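Red Wash Day
Gallery by Elaheh Kiani
22 Mar 2024

I do love a basket of reds! The Gondari kit was waiting to be sorted with a big fuzzy fleece in the same heap, and it all looked so cheerful that I had to share it. Click any picture for the larger version.

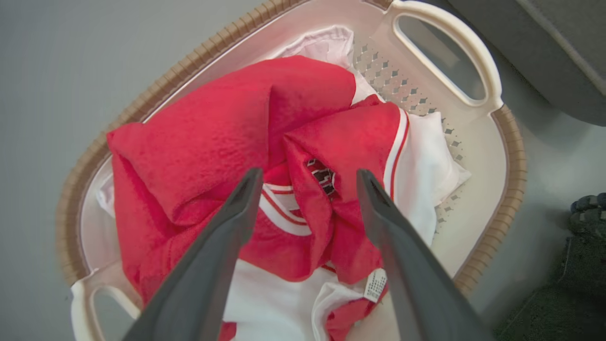
The fleece taking over, as fleeces do. Look at that cherry red, and the little striped trim peeping out of the folds.

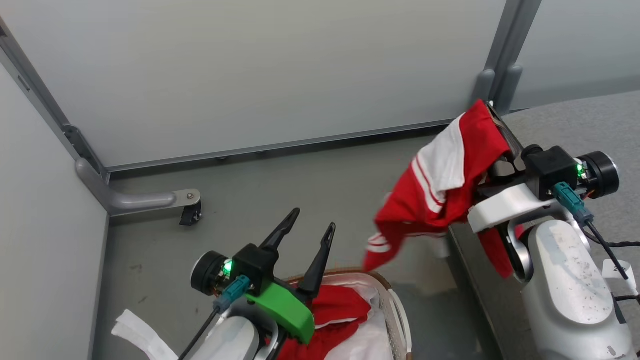 Up comes one of the red ones with white stripes down the sleeve, and there's still more in the basket below.

How I sort the reds

Reds go in by themselves at 30 if they're new, though the old ones have long stopped running. Zips done up, sleeves pulled the right way out, fleece on the airer well away from the radiator. My Orkinia airer has 3 rails and copes with the lot, just about.

More galleries: Sock Drawer, October Woollens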